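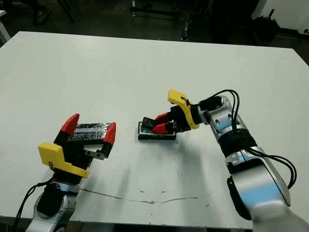 Fingertip replacement on the two-arm cell came up first, as it has at every meeting since May. Olau's position is that the red tips last a full maintenance interval. The bench's position is that they don't, and that the interval was picked before anyone ran the tray job. The yellow brackets are staying on both grippers for now, and the zip tie or wire around the upper part of the right one is to be checked at each tip change. One member asked whether a wrap like that counts as a fix. The chair said it counts until the new clamp arrives from Enriquez. No delivery date was offered.

**Cables.** The loop at the left wrist was discussed at length. Jotcombe's setup sheet says to leave slack and doesn't say how much. Proposal to mark the slack on the cable with tape and see whether the mark moves over a week. Agreed, with doubts — we tried this on the old cell and the mark wore off before it told us anything.

**Tip change interval.** Currently 600 cycles on paper. The log shows 3 early changes, all on the right arm, and no cause written down for any of them. Sukthorpe's report blames operator handling. The meeting didn't accept this, as the report was written without a visit. Interval stays where it is until the log has causes in it.

**Gripper alignment over the tray.** Alignment takes roughly 5 minutes if the table hasn't been bumped, longer if it has. A request for a fixed locating plate was turned down again on cost. It was noted that the cost figure is the same one quoted last year and may never have been checked.

**Table surface.** The brownish line across the tabletop was raised. Crack or stain, opinions differ. Wipe it down with the usual cleaner before the next alignment and report back. If it's a crack, the top goes on the replacement list.

**Actions**

- Tape marks on wrist cables, both arms
- Add a "cause" column to the tip log; blank entries to be sent back
- Ask Enriquez for a date, in writing this time
- Ask Sukthorpe what the handling claim is based on

Minutes of the previous meeting were approved with one correction: the spare tip order was for 4 sets, and it hasn't been placed.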